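Unthorpe Flood and Storm Recovery Group
Minutes of the August meeting
Reading time: 5 minutes

Held in the upstairs room at the Fontana Hall, starting at 7 pm. The chair opened the meeting and apologies were noted from the parish council representative and the school.

1. Minutes of the previous meeting

Agreed as a correct record with one change. Under item 5, "Mill Lane culvert" should read "Tisell Lane culvert". The two are on different watercourses and the county has already written back about the wrong one.

2. Matters arising

The lost property from the rest centre is still in the hall cupboard. Anything not claimed by the next meeting will go to the charity shop, apart from keys and spectacles, which will be kept until Christmas.

The generator has been serviced and is back in the lock-up. The invoice has not come yet.

The letter to the water company about the pumping station was sent in July. An acknowledgement has been received but no answer to the points raised. The secretary will write again, asking when the second pump will be back in use and whether the alarm now rings through to a staffed office at night.

3. Households still out of their homes

The register shows 41 households that asked for help after the storm. Most are back in. Four are still in rented or temporary places, all of them from the lower end of Tisell Lane and the Cimadier estate. Two of these are waiting for floors to dry out before the plasterers can start. The other two are in dispute with their insurers over whether the damage counts as flood or as storm, which affects the excess they have to pay.

It was noted that the district council's discount on council tax for empty flooded homes has to be applied for by the householder and is not given automatically. One family had not known this. A note will go in the next newsletter and on the hall noticeboard.

A member asked whether the group could pay for removals when people move back. After some discussion it was agreed that small grants could be used for van hire, on production of a receipt, but that the group would not book vans itself.

4. Hardship fund

The balance stands at over £3000 after the July payments. Requests received since the last meeting were for a replacement cooker, carpet for a stair and landing, and a garden shed. The cooker and the carpet were agreed. The shed was put off until the applicant has heard from the insurer.

There was a question about whether money given for this storm may be kept back for the next one. The wording on the collection tins said "storm relief" and gave no date. The meeting felt this was open enough but asked for advice to be taken before any money is moved to a reserve.

5. Records and register

The paper forms filled in at the rest centre are still being typed up. Several have no telephone number and a few addresses can't be read. Those present who live on the affected roads took a list of the doubtful ones to check with neighbours.

It was agreed that the register should be kept in one place only, with a password, and that old copies sent round by email in the first week should be deleted. Everyone on the circulation list is asked to do this and to confirm to the secretary.

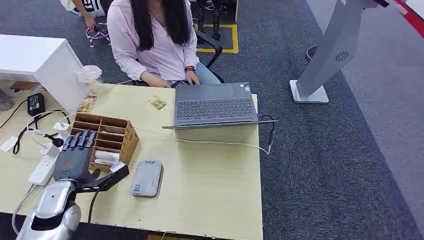
Laptop open on the desk, August.

The form itself is to be shortened before it is used again. People arriving at the rest centre were asked for too much at once. Name, address, number in the household, medicines and pets will go on the first sheet, and insurance details can wait for a later visit.

6. Fallen trees and drainage

The large ash across the footpath behind the Cimadier estate has been cut back enough for walkers to get past, but the trunk is still there. The landowner says it is the county's job and the county says it is the landowner's. The chair will ask for a joint site visit.

The ditch beside the playing field has been cleared as far as the second bridge. Beyond that it is choked with brash and a length of fencing. A contractor's quote is awaited. It was pointed out that work in the ditch would be best finished before the autumn rain.

Silt has built up again in the gullies outside the shops. These have been reported through the county website, and residents are asked to report them as well.

7. Rest centre plans for the coming winter

The hall has confirmed it can be used again. Points raised from last time:

- The side door key was held by one person who was away. Two further sets are to be cut.
- Camp beds were stored behind the stage and could not be got at until the piano was moved. They will go in the lock-up.
- There was no hot food after 8 pm. The kitchen rota will be extended to 10 pm.
- Dogs and small children were in the same room. The committee room will be used for families with dogs.

The telephone tree needs to be redone, as a number of people on it have moved. It was suggested that a text message would be quicker. Others said the mobile signal in Unthorpe went down for most of the night and that knocking on doors was the only thing that worked on Tisell Lane. Both will be kept.

8. Any other business

Dehumidifiers on loan should be returned to the hall with their hoses. Two have come back without.

The sandbag store by the bus shelter has been used for household rubbish. A padlock will be fitted and the code given to the road wardens.

The meeting closed at 8.50 pm. The next meeting will be in September, same room, at 7 pm.

Recent items
Council tax and flooded homes: how to apply
Report a blocked gully
Minutes of the July meeting
Road wardens wanted for the Cimadier estate
Borrowing a dehumidifier

Contact the secretary at the Fontana Hall, Unthorpe | © Unthorpe Flood and Storm Recovery Group | Back to top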